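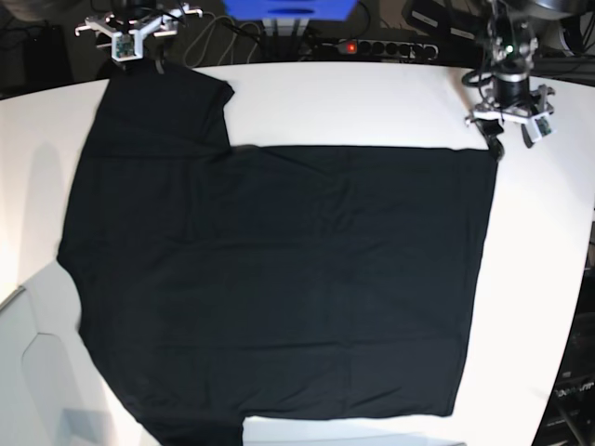

*A black T-shirt spread out on the folding table, with both grippers at the far edge.*

**Folding cell: what we are asking for in the July budget**

The equipment request for the Paton Street workroom goes to Brilton's management in July. Sándor Illés has put together the numbers, and department heads should read them before then and send him any changes.

The request has one large item and several small ones. The large item is a second two-arm folding station, quoted by Rondier at $9,400 without the table. The quote covers the arms, the grippers and the mounting plate. It does not cover freight or the computer that runs the station, and both have to come out of our own line.

The small items are the ones we left out of the first budget and then had to pay for anyway. They are now listed separately:

- Spare gripper fingers, two full sets: $557
- Table with white top, same size as the current one: $1,085
- Cable trays and a second power strip: $77
- Test garments: no cost, taken from returned stock

Ernő Antal asked for the cable trays. At the moment the cables behind the table lie on the floor, and he wants them off it before a second station goes in beside the first. Fülöp, our electrical contractor, can do the work in one visit if the trays are here when they come.

The table is priced to match the one we have. A cheaper one was considered, but it is four inches narrower and a large shirt does not fit on it with room left for the grippers. A white top also makes dark clothing easier to pick out on camera, and dark T-shirts are a big share of what we fold.

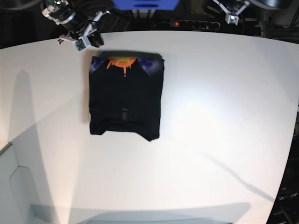
*Black T-shirt with an orange and yellow sun-like print, folded, on the same table.*

Please note that the plan does not assume any saving in staff hours this year. The first station still has a person with it for every shift, and the second will too. Sándor has budgeted nine weeks for setup and training, during which the new station should be counted as producing nothing. If your department was expecting folded stock from it before fall, talk to him now.

Two questions are still open. Rondier offers a service contract by the year or by the visit, and we have not chosen. We also need to decide whether spare fingers are kept in the workroom or in the main parts store. Ernő prefers the workroom.

The full sheet is on the shared drive under Equipment. Paper copies are at the front office.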